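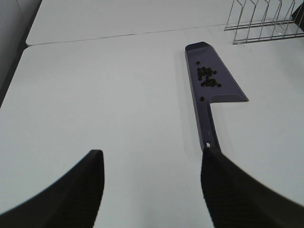
Wrist camera, fingers wide open, with the scoop lying ahead and the dish rack up in the corner.

Trying out the ribbed fingers at Trirkdale

We have had the Plamar arm on the white tables since April, and a fair few of you have written to ask how the new fingers are getting on, so I have put a small gallery together with a few words to go with it. It has taken me longer than I promised, I know, and thank you to Viktória Bognár for nudging me (twice, and very politely).

The comparison is a simple one. We had been using the smooth Magyar fingers, which are lovely on boxes and tins but never quite happy on anything thin and flat, and we wanted to see whether the ribbed pair would do better on the sort of household bits and pieces you find under a sink. So we did 253 runs with the dustpan and brush set, swapping fingers every 70 runs, with the arm speed left alone and both cameras recording throughout. The job each time is to bring the brush and the pan together and have a go at the small dark bits, which roll far more than you would think and get into every corner of the room. Lenuța Vasiliu has found them in her shoes.

The one at the top shows the texture on the fingers rather nicely. It is faint, and in my hand it feels like the edge of a coin, but it made a real difference on narrow handles, which were the thing we had worried about most. I was a doubter at the start and I am happy to say so!

For working out where things are on the table I still lean on the fixed camera. It gets the pan on the left and the brush over at the rack in one go, with plenty of bare table in between, and you can see the joint between the two panels as well – handy for lining up one day's pictures with another's.
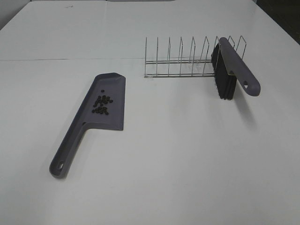 Cletus Benavides wrote in to say that he would give up the wrist camera altogether and put the money into a second fixed one, as his own arm spends most of its time looking at whatever it has just picked up. I do see his point, and we argued about it happily over lunch. But for the last little bit of the approach I would miss the wrist view dreadfully, and so, I think, would the controller.

The last one is from the wrist again, and it is the sort of view Cletus grumbles about. There is a tall dark shape straight up the middle, the gripper below it, and the wires of the rack spreading out on either side against the pale wall. Thin shiny wire was hard going for our tracking, whichever fingers were on, and we ended up setting the exposure by hand. 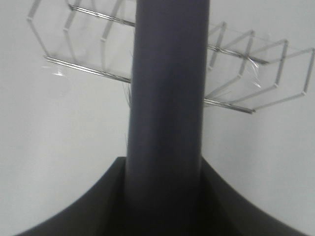 Have you tried turning the wrist camera a few degrees off the finger line? We did that on our Italent gripper and the handle stopped hiding everything behind it, though we had to recalibrate, and it took 3 goes to get it right. – Gizella Oláh

We haven't, Gizella, but Vilmos Szekeres is already cutting a bracket for it, and I will add pictures to this page once it is fitted.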